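Groups > Kudport Makers' Hall > Demonstration Group > Minutes

Minutes of the March meeting, Demonstration Group

The meeting opened at 7:10 with a very warm welcome to those joining us for the first time – we are so glad you came, and there is always more coffee. The minutes of the last meeting were accepted with one spelling corrected (it is Derese, with an e at the end).

Progress on the Priden set. We now have 529 demonstrations by hand, of which 84 are bedding and other soft things. Everyone agreed the soft ones are slower going, and that people should feel free to stop and rest their wrists.

Remote control. The Ledex station is back on its bench and the lag is much better, though newcomers still tend to steer too fast in the first 20 minutes or so. It was agreed to pair each new person with someone patient.

Blankets and cloths. There was a long and friendly talk about how to begin a take when two grippers are working over the same bed or table.

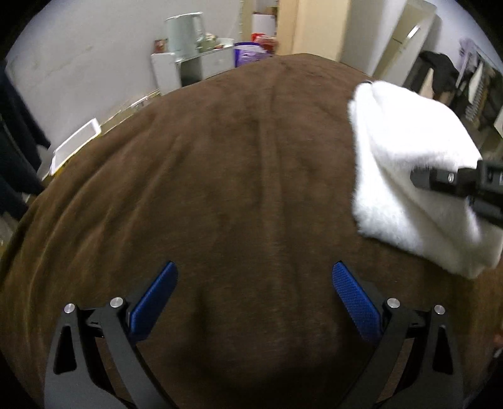

The feeling of the meeting was that jaws should start wide open, and that whoever is holding the cloth should keep still until the other hand has closed on something. One member prefers to move both together and was encouraged to record a few that way for comparison.

Action: write up the starting positions and send them to the Derese group before the next meeting.

Meeting closed at 8:45.

3 comments | 6 shares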